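Claveo Returnable Bottle Crates

Last updated: 27/07/2018

The Claveo range of returnable bottle crates is supplied by Mostia to breweries, cider makers, soft drinks producers and licensed wholesalers. The crates are intended for repeated circulation between the filling hall, the depot and the customer's premises. They are available for outright purchase or under the pool arrangement set out at the end of this page.

All crates in the range are moulded in one piece and share the same base pattern, so that different sizes may be stacked together on a pallet provided that the larger size is placed beneath. The inner dividers are joined to the walls and floor and cannot be removed. Customers who need a crate without dividers should refer to the Paredes tray range.
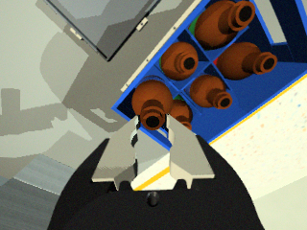
Crate size should be chosen according to the bottle and to the manner in which full crates will be handled on delivery. The larger sizes are suited to depots with pallet trucks and level access. For cellar deliveries and for sales direct to the public, a smaller load is generally preferred, such as the six brown bottles in a blue crate shown here. Each bottle should stand upright in its own compartment and should not bear against the divider when the crate is set down. Sample crates are sent on request and may be kept for 14 days, which allows bottles to be tried before an order is placed.

Crates may be washed by hand or in a tunnel washer. Detergents containing solvents must not be used. Labels should be fixed to the long side only, within the recessed panel, and removed before washing. Crates with a split base or a broken handle should be withdrawn from use and returned to the Cudow depot, where the material is ground and used again.

Standard colours are held in stock. Special colours and printed names are subject to a minimum order of 3,000 crates and a delivery period of 90 days from approval of the artwork. Orders for special colours received after the end of May are normally delivered in the autumn.

Under the pool arrangement, crates remain the property of Mostia and a deposit is charged on each crate issued. Deposits are credited on return, less any charge for missing or damaged crates. Accounts are settled quarterly. When ordering replacements for crates already in circulation, please quote stock reference 1343 together with the colour required.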